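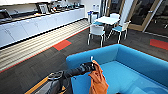 Como limpar o assento de um sofá de tecido azul sem deixar manchas de água?
Com pano bem torcido, quase seco, passado no assento inteiro de costura a costura, nunca só em cima da nódoa.

O resto vai por ordem, que tenho pouco tempo hoje.

Antes de molhar - aspirar. Migalhas na junta entre encosto e assento, sempre. Bocal fino. Se não houver, uma escova seca de cerdas macias e puxar para fora.

Ver a etiqueta. W é à base de água, S só solvente, X só aspirador. Sem etiqueta? Testar atrás, em baixo, e esperar que seque.

Mistura para tecido que leva água: 300 ml de água morna, 2 gotas de detergente da loiça. Mais do que isto faz espuma e depois não sai.

Panos: 2, um para a mistura e outro só com água limpa. Os de cor forte (laranja, vermelho, cor de tijolo) lavar à parte umas vezes antes de tocarem no sofá. A Cempaka Wibisono escreveu a contar que um pano novo lhe tingiu o braço de uma poltrona clara. Nunca mais saiu.

Café fresco: encostar papel absorvente, carregar, trocar, carregar outra vez. Não esfregar. Café velho precisa de mais que uma volta, com secagem pelo meio.

Gordura - bicarbonato seco, mais de meia hora em cima, aspirar. Só depois o pano.

Sofá perto da cozinha apanha gordura do ar mesmo que ninguem coma lá. Passar o pano no topo do encosto também, é onde se nota primeiro.

Secar com a janela aberta. Secador quente não, encolhe certos tecidos. E não sentar enquanto estiver húmido, fica a marca.

Alcatifa em placas: pingou, limpar logo. Se a placa não for colada, levanta-se e seca-se dos dois lados.

Em junho ponho aqui a parte das almofadas soltas, e a do veludo que o Wahyudi Manurung pediu nos comentarios.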